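Fatine Home and Workshop Advice
Tips for Hosting a Small Robot Arm Demonstration at Home or in a Community Workshop
Published 29/02/2024

Members who attended the September open day at the Dravance workshop asked for written guidance on setting up a tabletop robot arm for visitors. The advice below draws on that visit and on questions received afterward. It applies to light desktop arms of the type assembled from printed parts and hobby servo motors. It does not apply to industrial equipment, which has its own rules.

Choosing the table

Select a table that does not rock. An arm fixed to the edge of a light table will pass every start and stop into the top, and a wobble that goes unnoticed at dinner becomes very plain when a gripper is trying to close on a handle. Test the table by pressing firmly on each corner in turn. Folding tables may be used if the leg locks are sound.

Rounded corners are preferable where children will be standing at table height. A plain, pale top makes small items easier to see from the back of a group. Patterned tablecloths should be removed, together with any runner or mat that could slide.

Clamp the base before connecting power. Place a scrap of cardboard or thin cork under the clamp to protect the finish, tighten by hand, and check again after the first few minutes of movement. At the open day the clamps were checked between groups.

Choosing objects to pick up

Household items are well suited to a demonstration, as visitors already know how heavy they are and how they feel in the hand. Offer two objects that differ in weight and softness. A metal mug and a piece of packing foam make a good pair: the mug will not shatter if dropped, and the foam can be squeezed without harm.

Leave clear space between the objects. Beginners tend to crowd the table, and the arm then knocks one item while reaching for another. Turn the handle of a mug toward the arm when a narrow gripper is in use. 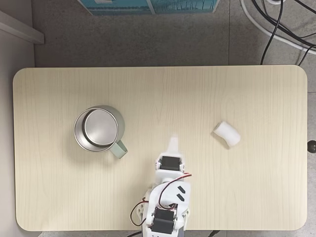 Steel mug and foam piece set apart on the table, with the arm between them.

Avoid glass, full containers, and anything with a sharp edge. Mugs should be empty and dry. Foam sheds crumbs after repeated handling and should be replaced when the surface starts to break up. Keep a soft brush nearby - crumbs that work their way into a joint are tedious to remove.

Managing cables

Most of the questions put to the Dravance hosts concerned cables, and fairly so. The wires that run along an arm need enough slack to follow each joint through its full travel. Move the arm slowly by hand, with the power off, and watch every loop. A wire that pulls tight at any point must be rerouted before the demonstration begins.

Cables on the floor should run along the side away from visitors. Cover any that cross a walkway with a rubber cable cover, or tape them flat along their whole length. Short strips of tape placed at intervals leave raised sections that catch a shoe. Power strips belong off the floor where drinks are served.

Label both ends of each cable. Masking tape and a pen are sufficient. The Kesurton group, which brought its own arm to the open day, lost nearly 2 hours to a supply plugged into the wrong controller.

Receiving visitors

Mark a standing line on the floor with painter's tape, well outside the reach of the arm. Four visitors at a time is a comfortable number for one table. Larger groups should be divided, and those waiting may be given something to handle, such as a spare bracket or an unplugged servo.

State at the start who may touch the arm and when. Long hair should be tied back and loose sleeves rolled. One host should remain within reach of the power switch for the entire session and should have no other duty during that time.

Allow the arm to rest between groups. Small servos grow warm under load, and a motor that buzzes while holding still should be switched off and left to cool. Support the arm with one hand before cutting power, or it may drop onto the table.

Cleaning up

Switch off, unplug, and remove the clamps last. Wipe the tabletop with a damp cloth and dry it at once. Plastic parts may be dusted with a dry paintbrush; solvents and kitchen sprays can cloud or weaken them. Coil the cables loosely and store them with the arm in a lidded box.

A printed checklist is kept at the Bataineh tool library and may be borrowed along with clamps and cable covers. Please return covers clean and free of tape.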